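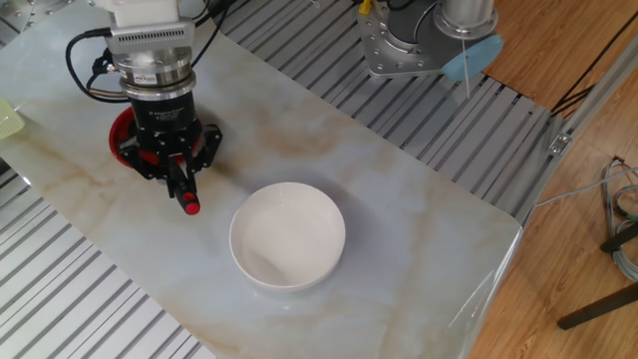
Fig. 1. The white bowl on the marble-patterned table

Trurkmont Student Projects
Posted in: Home & Table, Term Reports
Sun 16 January — by a second-year student, Reven group

My project was about bowls. Plain ones! I wanted to know how much the table underneath changes what people think of the bowl on top, and whether you could sell somebody the same white bowl twice (you can, nearly).

I asked 51 people to look at a round white ceramic bowl on different surfaces and give it a mark out of 16. The marble pattern, a light grey-white with tan and beige veins, got the warmest comments by miles. People said the bowl looked "clean" and "a bit posh". On the plain oak board from Zurkeck it was just a bowl, and 12 people asked me if it was a smaller one, which I hadn't expected at all.

The shine matters too. A glossy inside picks up the light, so I kept the bowl empty for every round — I did try it with porridge oats once, and then everybody only wanted to talk about breakfast.

What I'd change: I left the dark slate from Öztürkmen until last each time, when people were getting bored, and I think its marks suffered for it. I'm redoing that part in February with the order mixed up. The full write-up is 3,000 words and still needs its tables.

12 comments | 16 shares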